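Notes on a Working Standard for Hand-Held Grippers
Posted by Saranya Nair, October 2025

Readers of this blog have asked for the written rules we follow when recording cloth handling with hand-held grippers. The rules were first adopted in May for the Waline project and have since been revised by our group at Geltus. They are set out below in shortened form, with my own remarks where the wording has caused trouble. The views here are mine.

1. Fingers and pads

The operator shall inspect both fingers before each session. Light scuffing and a rough surface are acceptable on printed parts. A crack, a missing screw or a pad that moves on its mount is not. Loose fibers on the contact faces shall be removed with a dry brush. Cloth sheds, and a fiber that looks harmless at the start of a session tends to have company by the end of it.

Pads are replaced after 1000 grasps regardless of how they look. This clause drew the most objections. Several operators at our Ustadville site felt that a sound pad should stay in service, and I have some sympathy for them. The limit remains because two operators seldom agree on what a sound pad is.

2. Work surface

Any flat, stable table may be used, and the surface shall be noted in the session log. Marks and residue that do not transfer to the cloth may remain, provided they are noted too. Cables shall be kept out of the path of the fingers. 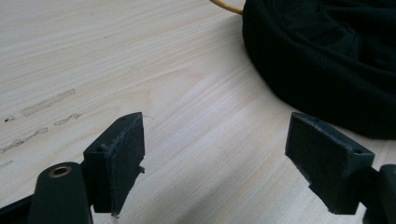 Fingers open over bare wood, with the black fabric behind the right finger.

3. Approach and contact

Each recording shall include a moment with the fingers open and nothing between them. The approach should then be made at an even pace. Contact by one pad ahead of the other is permitted with soft goods, and the operator shall not pull back to correct it. An early draft required both pads to touch together. Of the 178 recordings reviewed under that draft, 51 were rejected on this point alone, and most of them were perfectly usable. The requirement was withdrawn.
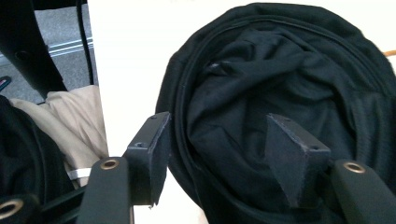 Right pad against the folds of the bundle; left pad clear.

4. Dark fabrics

Black cloth on a bright surface requires a check of exposure before work begins. Folds must remain readable in the recording. If they do not, the lighting is to be changed and the check repeated. The operator shall not rearrange the cloth to make the folds easier to see.

5. Records

The log entry has six fields: operator, surface, item, pad set, lighting and remarks. The remarks field may not be left blank. "None" is an acceptable entry.

The Pai supplement, which covers items with zippers and buttons, is still in draft. Comments on clauses 1 and 3 are welcome before the next revision and may be left under this post.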